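Hand-held grippers - workshop rules that save you grief

Updated Tue 19 January. Marjorie Pickering's list, with bits added by Ryan Ashworth. Print it, tape it up.

Before you start
Wipe the finger pads. Dry cloth, no solvent. Grit in the ribs marks soft board and you wont see it till later.
Check the marker square is flat and clean. Peeling corner = replace it, don't press it down with a thumb.
Cable behind you, never across the bench. Two people working, two cables, agree on sides first.

Holding sheet and card
Grip low, keep the sheet upright. Close slow. Stop when it stops sliding - more squeeze just creases it.

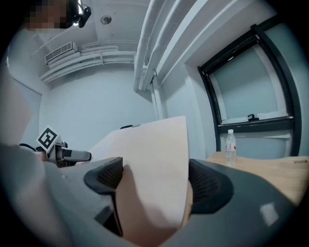

Same goes for thin panels, only they flex more, so go slower still. Anything over 700 grams gets a second person, our rule at Prutar and a good one. Long sleeves pushed up.

Drinks
Caps on. Always. Open cups stay out of the room, that's been the rule since May and it's staying.

Moving about
Push chairs in or roll them to the wall before you pick anything up. Casters find cables.
Look past the load before you turn. A panel held up front hides more then you'd think.
Doors stay shut during a run - whoever's outside can knock and wait. 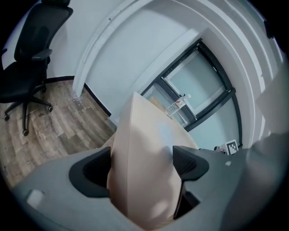
Breaks and putting away
20 minutes on, 6 off. Swap hands if your wrist gets tight.
Jaws left open a little, never clamped on something overnight.
Write up drops the same day. Small ones too. Pads get changed at 2000 grips or when the ribs look smooth, whichever's first.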